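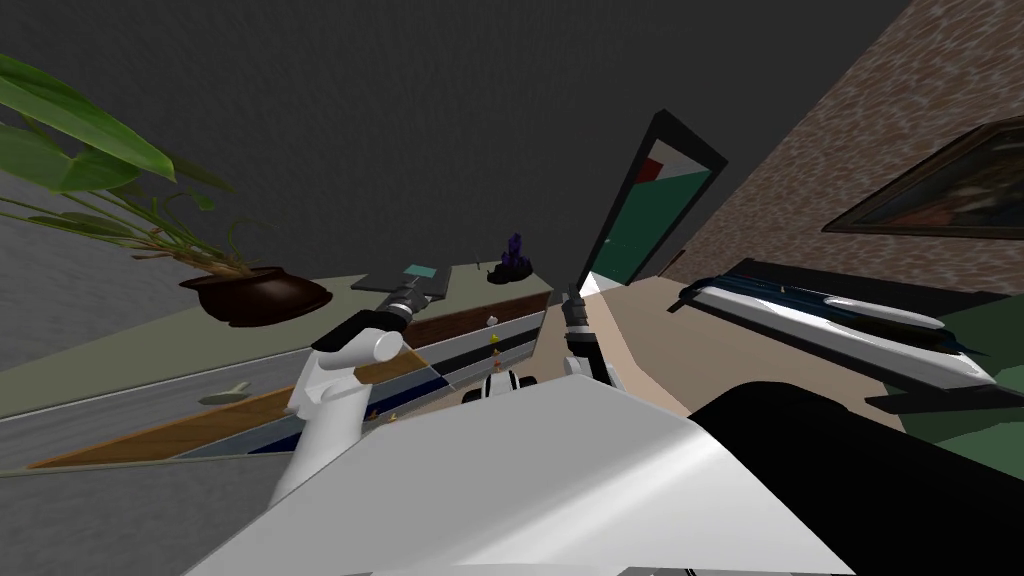

Projects > Cuveo > Two-arm robot > Gallery

Search this site Go

Setting up the two-arm robot in simulation

This gallery follows the set-up of our two-arm robot, Cuveo, in the simulated rooms. It is meant for colleagues in the Turkby office who will take over the model in October. I have tried to write down the small things which are not in the manual of Kita, our simulator. If some word is not clear, please ask me or Saengthong support.

Base and torso
The base is fixed first and the arms are loaded after it. When I loaded them in the other order, the left shoulder was two millimetres too low and I needed a whole Tuesday to find it.

Zero position of the arms
Both arms must be set to zero before the grippers are attached. The file with the offsets has 29 lines, and an empty line at the end makes the loader stop without any message.

Gripper fingers
The fingers are short, so the gripper has to come quite close before it can close on a thing. I have set the contact friction a little higher than the factory value. With the factory value a smooth object slides out when the wrist turns.

Bedroom, left arm over the dresser
We use the long low dresser for the reach check. The left gripper is brought over the far end of the top and held there, and the arm should not shake. The small things on the dresser, such as the purple crystal and the teal tablet-like one, stay where they are during this check – please do not tidy them away.

Right arm, free position
While the left arm is tested, the right one is kept free of the furniture. Check the elbow as well as the gripper, as the elbow is easy to forget.

Collision shapes
The first collision shapes were too rough and the forearm stopped in the air before it touched anything. The new ones load slower. Test number 747 was the first one without a false stop.

Joint log
One row is written at every step. I cut the log after 2000 rows, otherwise the plot window becomes very slow on the older computers.

Monthly care
Load the model in an empty room, move each joint to both ends and compare with the saved curve. If a joint is different, write its name in the list and do not correct it by hand.

Text and set-up: Gladys Mrema

Last updated: October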